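The Gauge at Kutlow

The gauge hut at Kutlow stood 60 metres below the weir. The hydrographer reached it on foot each September, checked the float against the staff, and wrote both figures in the book.

This year they differed by 7 millimetres. She cleared silt from the inlet pipe, waited, and read them again. Same difference. The previous keeper had recorded it too, every visit, in pencil — always 7, never a remark.

She looked up the datum. The benchmark was a brass pin in the old mill footing, levelled once and not since. The river had not moved. The mill had.

She entered the correction in ink and initialled it. Then she turned back to the first pencilled page and initialled that as well.

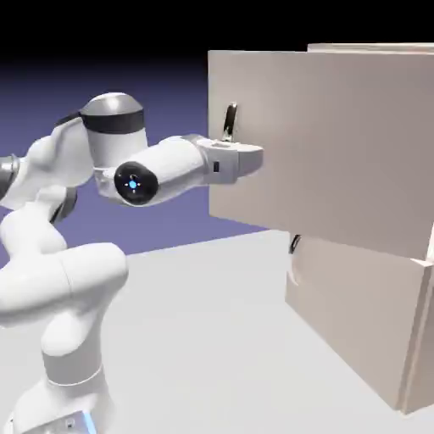 Simulated view: white arm and tall beige cabinet.

The walk out took longer. She had left her gloves on the stilling well.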